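Letter blocks back on the table at Primmont

September 2023
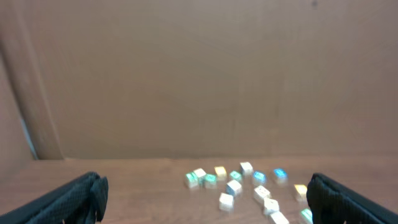 Sets go out to families next month

Small cubes, white bodies, colored faces or printed designs – fifteen of them out on the brown wooden tabletop at the Primmont play library so far. More to come. The toy blocks are the first of the Pumen sets to be sorted after a long summer in storage.

Huiling Cheng, who runs the lending desk, wants 40 sets ready before the doors open. Each goes in a drawstring bag with a word card. Last season the library made 132 loans, most of them puzzles, and parents kept asking for somthing with letters.

"Kids spell their own name first, then the dog's," said Mwende Mosoti, who leads the reading hour. "After that they just build towers."

Money for the sets came from the spring book sale, which brought in $3,660. Bags still needed – plain cotton, any color. Drop them at at the Were Street entrance. Loans are free, two weeks at a time, one renewal.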